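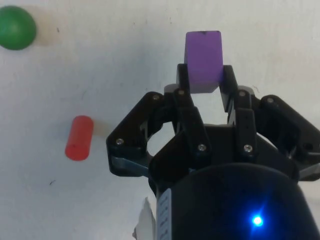 Chapter 6
Player Contracts and the Transfer Market

Learning goals

After reading this chapter, you should be able to explain what a player registration is and how it differs from an employment contract, describe the main parts of a transfer fee, and work out how a club records the cost of a player in its accounts.

6.1 Why clubs pay for players

In most jobs, a person who wants to change employers gives notice and leaves. Professional soccer works differently. A player signs a contract for a fixed number of seasons, and the club holds his or her registration for that time. Another club that wants the player before the contract ends has to reach an agreement with the first club. The payment that results is called a transfer fee.

The fee does not go to the player. It pays the selling club for giving up the registration early. The player then agrees on wages and other terms with the buying club in a separate set of talks. A deal can fail at either stage.

Take the case of Elis Morgan, a left back at Arnthorpe with two seasons left on his contract. Cenddale makes an offer, and Arnthorpe turns it down. Cenddale comes back with a higher one, which is accepted. Morgan then meets with Cenddale and asks for a longer contract than the club wants to give. If they cannot agree, he stays at Arnthorpe on his current terms, and no fee is paid.

6.2 Contract length and bargaining power

The time left on a contract has a strong effect on price. A club whose player is signed for four more years can afford to wait. A club whose player has six months left may soon lose him for nothing, and buyers know this.

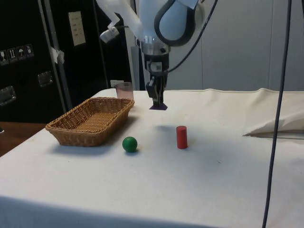

For this reason, clubs often try to extend the contracts of their better players well before the last season. An extension usually brings a raise. It also protects the club's position if an offer comes in later. When a team announces that a midfielder such as Ha-rang Lim has "committed her future" to the club, it has also made her more expensive to buy.

Age matters too. A long contract for a player of 22 may cover her best years. The same contract for a player of 33 carries more risk, and many clubs will offer older players only one season at a time.

6.3 Parts of a fee

A reported fee is seldom a single payment. Most deals include some of the following:

Guaranteed sum. The amount owed whatever happens, often paid in installments.

Add-ons. Extra payments that depend on appearances, goals, promotion or international caps.

Sell-on clause. A share of any future fee, kept by the selling club. If Arnthorpe keeps 17 percent and Cenddale later sells Morgan to Zandura, Arnthorpe receives 17 percent of that fee, or of the profit, depending on the wording.

Key terms

registration, transfer fee, extension, guaranteed sum, add-on, sell-on clause, amortization

The next section follows the guaranteed sum into the buying club's accounts, where it is spread over the length of the player's contract.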